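Gripper service notes, bench arm at Hendside (thread)

Posting the full procedure this time. I keep getting asked for pieces of it and the pieces don't make sense on their own.

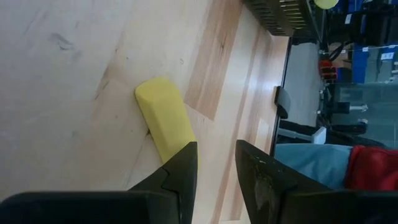
1/ Parallel two-finger gripper, electric, on the small arm. The controller is an Avevach unit. Fingers are our own, printed in black, bolted to the carriages with two screws each. Service interval was 3,000 cycles. I have dropped it to 2,000 and will explain why further down.

2/ Symptom first. Over September the pick log showed more than 10 dropped parts, all on the same block program, all in the lift. Grip current looked normal. Position at close looked normal. Drops didn't line up with speed or with time of day.

3/ Normal current with a dropped part usually means friction, so I started at the contact faces and left the software alone.

4/ The inner face of the right finger had scuffs and small pale specks. The specks are the bit I cared about. Anything sitting proud of the face gives you point contact, and a smooth matte part will rotate around a point quite happily.

5/ Cleaning. Isopropyl on a lint-free cloth, wipe from base to tip, fold to a clean patch, repeat. Don't go back and forth or you grind the residue in. Don't use acetone on printed fingers. I did that once, to a set I liked.

6/ Some of the specks came off with the cloth. The rest were embedded. Those I took down with a fine abrasive block, flat on the face, light pressure, then wiped again. If you can catch a fingernail on a scuff after that, bin the finger.

7/ Carriages next. Power off at the controller, wait for the brake to click in, then move each finger by hand. You want even drag through the whole stroke. Ours had a tight spot near the closed end on the left side.

8/ Tight spot was old grease packed at the end of the rail. Removed it with a plastic pick, re-greased sparingly, ran the fingers end to end by hand until it evened out. The Prurkemberg grease we have in the drawer is fine for this. The spray stuff is not, it migrates to the faces and you're back at post 4.

9/ Screws. Both fingers off, threads cleaned, back on with low-strength threadlocker. Torque in 3 passes, alternating screws, with the fingers closed on a gauge block so they self-align while you tighten. Torque them open and they'll toe in.

10/ Tip check. Close slowly on a sheet of paper, tug, then turn the paper and tug again. Resistance should be the same both ways. If one edge lets go early, the faces aren't parallel and you loosen off and redo post 9.

11/ Re-home the gripper. On this controller you have to clear the stored zero before homing, otherwise it reports success and keeps the old value. Cost me most of a morning to find that. It is in the manual, in an appendix, in a table footnote.

12/ Now the wrist camera offset. Any time the fingers come off, assume the tip position in the camera view has moved. I open the gripper to a fixed width, grab a still, mark both tips, and compare with the previous still. A couple of pixels I ignore. Anything more and I redo the tool calibration.

13/ Test part is a yellow block with rounded corners, laid on the bare timber at an angle to the fingers. I prefer it at an angle. A block lined up square with the jaws will pick cleanly even when the offset is out, so it tells you very little.

14/ The bench top is wood in several colours and it's shiny on one side. People ask about changing it. The glare does affect the colour threshold, so I set the exposure with the arm in the pick pose over the shiny side and leave it locked. Auto exposure hunts every time the wrist turns.

15/ Approach height. With the tilt we use, a finger can hide one end of the block from the camera before the jaws close. Take the final pose estimate higher up, then descend blind. If you update on the way down, the estimated centre creeps towards the visible end and you pick off-centre.

16/ I suspect that creep was responsible for a share of the September drops, with the dirty faces doing the rest. I changed both at once, so I can't split them. Poor method, working cell.

17/ Interval is now 2,000 cycles for faces and paper test. Rails and screws every second service. The log sheet is on the Joshi share under "gripper", same layout as before with one extra column for the tip offset.

18/ Spare fingers: two sets printed, deburred and bagged. If you fit a set, write it down and print another. Last service was October 7, 2020, so cycle count starts from zero there.

19/ Question from the replies about rubber pads. Tried them. Good grip, but they creep under load and the closed position drifts, and then the part-present check gives false results. Bare faces, kept clean, for this part.

20/ Next job is the cable at the wrist, which has been re-taped more often than I'd like. Separate thread when the new strain relief is printed.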